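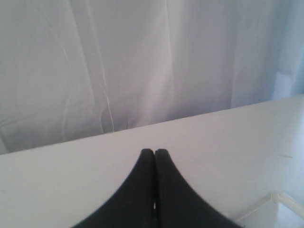 2 min read

Stanwood Home Energy Advice: progress report to the Kulkarni Fund, November

The project gives free advice on heating bills, damp and draughts to households in Stanwood and Pladville. Your grant pays for two part-time advisers and a small stock of draught strip and radiator foil.

Visits and calls

We completed 66 home visits in the period, against a target of 55. Most were in Pladville, where the housing association put our leaflet in with its rent letters. Dilruba Bepari took on the evening phone line in place of Habibur Thambiah, who now does visits full time.
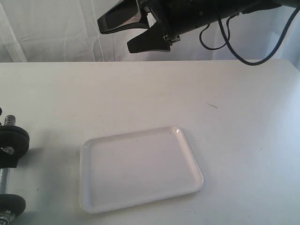 The phone line is still quieter than we planned. Callers tend to ring between five and six, when it is closed, so from next month it will open at 4.30 pm on Thursday and stay open until eight.

Spending

We have spent £2,226 on materials. This is slightly over budget – foil went up in price and we ordered early to avoid a second rise. Travel is under budget and Kumudini Rathnayake would like your agreement to move the difference across.

Problems

Five households are waiting for a boiler check from Stirkell. Larasati Rahman has chased this twice and has asked for dates in writing. Two other households withdrew after moving.

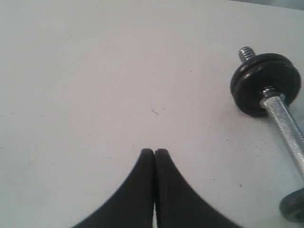 Next period

Finish the Pladville visits and start on the flats in Stanwood. Tharushi Howlader will ring every household visited so far and ask which measures are still in use.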